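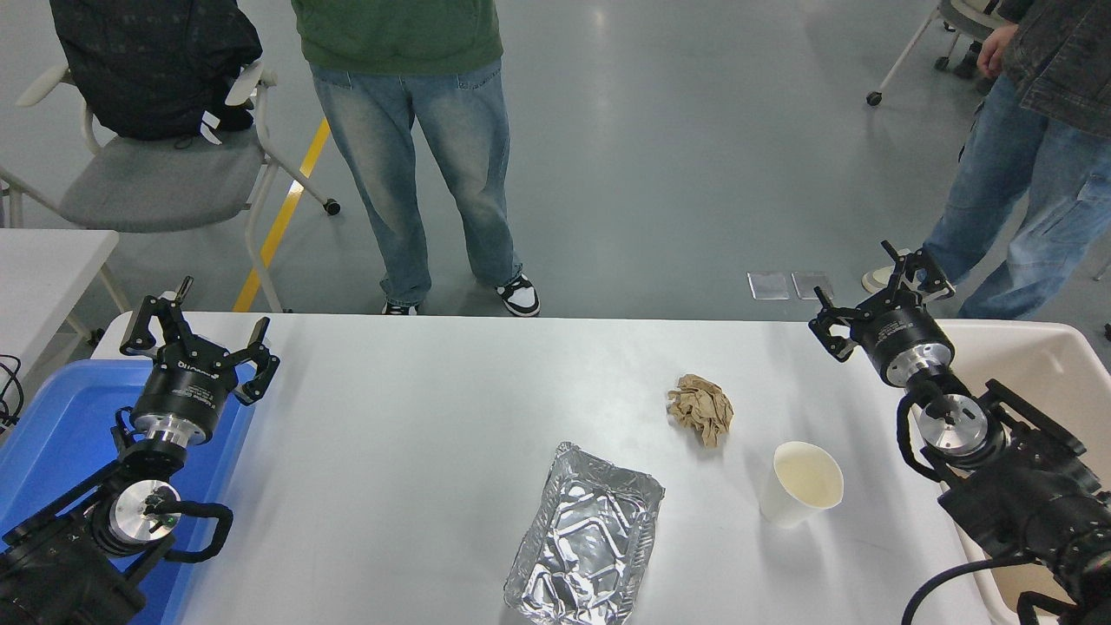 Kamran Ebrahimi asks why I bothered with two arms when one good one would have cost less and given me half the headaches.

Okay Kamran, fair question, and I've been dodging it since February, so let's do it properly. Long thread, get a drink.

One arm is great until the thing you want to pick up is a floppy mess. Paper, foil trays, cups – the whole sorting job is stuff that folds up or skids away when you poke it from one side. With two you can at least have one side hold still while the other does the work.

Also I just wanted two. There, I said it.

The build so far: two black arms, a parallel gripper on each, a white table between them, a bin out at either side. Everything on the table is supposed to end up in a bin. That's the entire dream.

Paper cups are my favorite because they're easy. Go in at the rim, close, lift. The only trick is not closing all the way. I crushed 29 of them before I dug out the setting for closing force, and yes I kept a tally on the wall.

Foil trays are awful!! They're so shiny that my depth readings go to pieces, and a tray with nothing in it weighs so little that a sloppy approach just shoves it along the table. I now come in on one long side, slowly, and pinch the wall.

Kraft paper is somewhere in the middle. A balled-up piece is forgiving, you can grab pretty much any bit of it. A flat sheet I can't do at all yet. Please don't ask me about flat sheets.

Somebody asked about software. It's a pile of Python I call Gorasia (old joke, long story) and it does three jobs: find the thing, decide which arm goes, stay out of the other arm's way. The third job ate my entire summer.

For the first month the arms shared the middle of the table with no rules and they bonked into each other constantly. Now there's a strip down the center that only one can enter at a time. The other one waits outside like it's in line for the bathroom.

Cables! I had mine too tight at first and the wrist would pull up short at the far end of its turn. I spent two evenings blaming the code. Leave a proper loop at the joint, bigger than you think looks tidy.

Ghazal Abbasi wants to know what it's all cost me. The arms came used and I'm not adding those up in public. Everything else – bins, cable, brackets, bolts, the power supply I fried and the one that replaced it – comes to $283.

The fried one was my own fault. Polarity. Moving on.

Where it stands as of October 2019: my last long run was 33 pickups with no help from me, and then it went for a tray, missed, and very carefully put nothing in the bin. I was so proud of it right up to that point.

Next up is softer fingertips. I've got some silicone sheet to cut into pads and I want to try it on the foil first, since that's where I lose the most grabs. If anybody has glued silicone to a hard plastic finger and had it stay there, tell me what you used. Mine peels off after a day.

And Kamran, if you still think one arm would do it, come by the shop and pick up a foil tray with one hand and two fingers, no thumb. I'll make coffee.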